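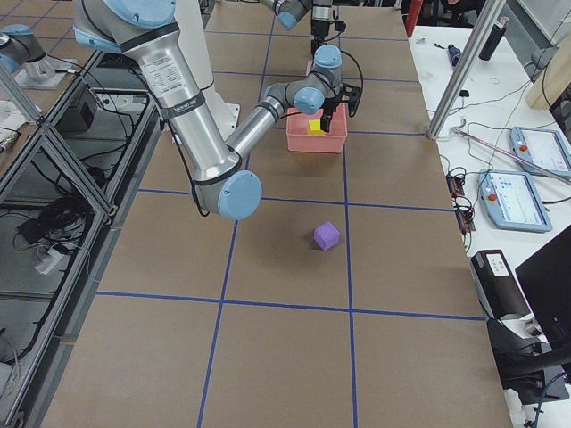 About Skivutlow

Skivutlow tests pick-and-place routines for small factories. Greer Galbraith and Jacinto Camacho started it in June with 6 staff.
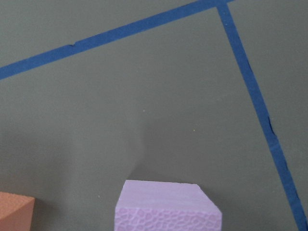
Our stop rule came from a fault on the Lennox job. An arm lost its zero point after 300 cycles and closed 65 millimeters off target — no one was hurt. We now check position against the blue tape on the table, and torn tape gets replaced at the next stop.

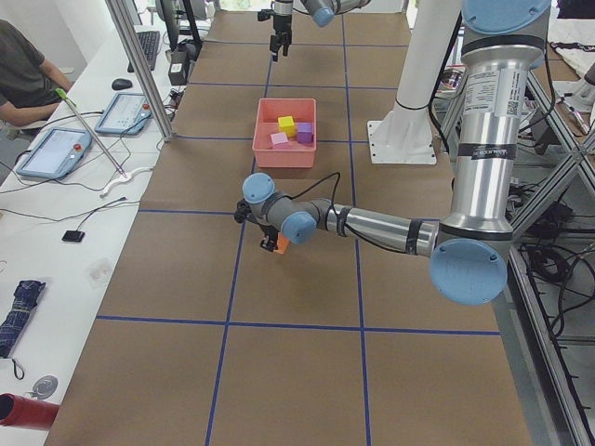

Beathag Leckie wrote to us that she would still want the check done every 5 cycles after a restart. We do that now.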